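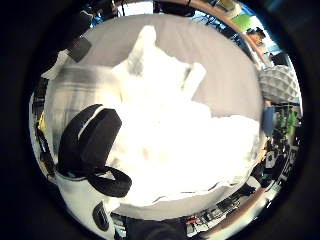
From: Esther Wanyama
To: Flandville Mending and Laundry list
Date: 12 April 2022
Subject: Re: [flandmend] whites gone gray, help

Younes, quick one before I go out, will try to answer in order. Sorry for top and bottom posting both, I know some of you hate it.

Short version: less soap, hotter water, smaller loads. Strip soak first. Leave the bleach in the cupboard for now.

Younes Soliman wrote:

> Hi all. New to the list, been reading the archives for a couple weeks.
> We moved into the east side of town in December and everything white we
> own has gone the color of dishwater. Shirts are the worst, then
> pillowcases. It isn't stains, it's an all-over dullness, and the fabric
> feels kind of stiff when it comes off the line.
>
> Same detergent as before (Veres powder, two full scoops). Different
> washer, the Skeltier 768 that came with the house. I run it on the
> everyday cycle because the hot one takes forever. I also use a liquid
> softener.
>
> I tried bleach twice. First time nothing, second time one shirt went
> faintly yellow at the collar. Is that the shirt or is that me?
>
> Also is there any point ironing something that's going to look gray
> anyway. Half serious.
>
> Younes

OK.

> We moved into the east side of town

That's most of it right there. East side is on the well supply and the water is hard as nails. I was out there six years. Kettle furred up in no time, towels like cardboard. Powder detergents mostly cope but part of the soap gets used up fighting the minerals and what's left over sits in the cloth and holds onto dirt. So stiff AND gray. Two different complaints, same cause.

> two full scoops

Too much, I think, even for hard water. Or rather, too much for the amount of water that machine uses. Had a 768 at my sister's, it's stingy with the rinse. Go down to one scoop and add a spoonful of washing soda to the drum before the clothes go in. Put the extra rinse on, it's the button that looks like a little shower head, left of the dial. Hers was worn off so you had to guess.

Do a test first though. Take one thing you think is clean, a pillowcase, put it through hot with NOTHING in the drawer, and look through the door 10 minutes in. If there are suds you've got leftover soap in the cloth. When I did it there was a head on it like a beer.

> everyday cycle

Everyday cycle on those is barely warm. Fine for colors. For white cotton you want hot, properly hot, check the label obviously. Yes it takes forever. Start it and go to bed. 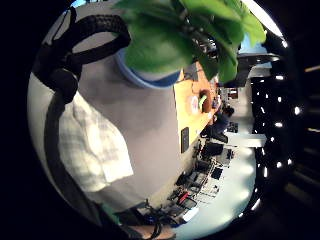
Where was I. Strip soak. Do this once, not every week, it's hard on cloth and murder on elastic. Bathtub or big bucket, hottest water your tap gives, washing soda, a bit of the Veres, an oxygen powder of whatever brand. Let it sit till the water's cold. Stir it when you walk past. The water will be revolting and you will want to take a picture and send it to the list, everybody does, please don't, the archive is full of them.

Then a plain hot wash with no soap at all. Then dry outside if you can. Sun does more for white cotton than anything you can buy.

> I also use a liquid softener

Stop. Sorry. Coats everything, traps the gray in. Half a cup of plain white vinegar in the rinse drawer if you miss the softness. No it doesn't smell once it's dry. Don't ever put it in along with the bleach, and I mean ever, that makes a gas you don't want in your house.

> one shirt went faintly yellow at the collar

Could be either. Check the fiber label. If there's any spandex or nylon in it, chlorine bleach will yellow it and that's that, no getting it back that I know of. If it's all cotton then my guess is old sweat and body oil that the bleach has reacted with. Dish soap straight on the collar, rub with a soft toothbrush, leave it an hour, then wash. Might need doing again. If it's an older shirt there's sometimes a finish on it from the factory, the easy-care kind, and those go yellow too. Lanex used to sell a collar bar for 50 cents at the hardware store in Flandville, haven't seen it lately, if anyone has a source pls post.

White shirts with a woven check or a faint plaid are their own headache by the way. The ground goes dull and the lines stay the same, so the whole thing reads muddy much sooner than a plain white would. And you can't judge it under a yellow bulb. Spread it flat on something gray or colored by a window and look at it there, don't hold it up.

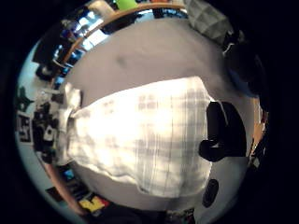

White plaid spread out on the gray sheet, a black thing on its right half.

Keep the darks out too. I know everyone says it. But one black sock in a load of whites, every week for a year, that's a gray shirt. New black cotton especially. I have a separate basket just for black now and the difference was bigger than anything I did with detergent.

Sheets: if your fitted ones are gray or lavender or whatever already, fine, wash them with the lights, but not with the good shirts. Big sheets swallow small things. You open the machine and there's a pillowcase balled up in the corner of the sheet bone dry in the middle. Button the duvet cover before it goes in, same problem but worse.

> is there any point ironing

Ha. Yes but AFTER. Iron a shirt with soap left in it and you scorch the soap and then you really do have a stain. Collar first, from the points in. Then yoke, cuffs, sleeves, body. Slightly damp. If it's too dry, roll it up in a wet towel for a bit and come back to it. I do the front placket from the wrong side so I don't fight the buttons.

Few loose ends:

Clean the machine itself. Take the drawer right out, the 768 one has a tab you push down at the back. There's a filter behind the flap at the bottom, put a towel down frist, a lot of water comes out.

Bluing works but go easy. A few drops in a jug of water, never straight on the cloth. I have a spotted tablecloth to prove it.

Don't buy a water softener for the whole house till you've tried the above for a month or so. You might still end up wanting one. We did not.

If you try the hot no-soap test let us know what you got, I'd like to hear whether the newer houses out there are as bad as mine was. And anyone else on the well side, chime in, I've been gone a while and they may have changed the supply.

Also the swap table list is still open, send me what you've got. I have two jars of shirt buttons, mostly white, and more bias tape than I'm going to use. Someone asked for collar stays and I've lost the mail, write me again.

Got to run, bus.

Esther

--
flandmend list: to leave, send a blank message with the word unsubscribe in the subject line
Please trim your quotes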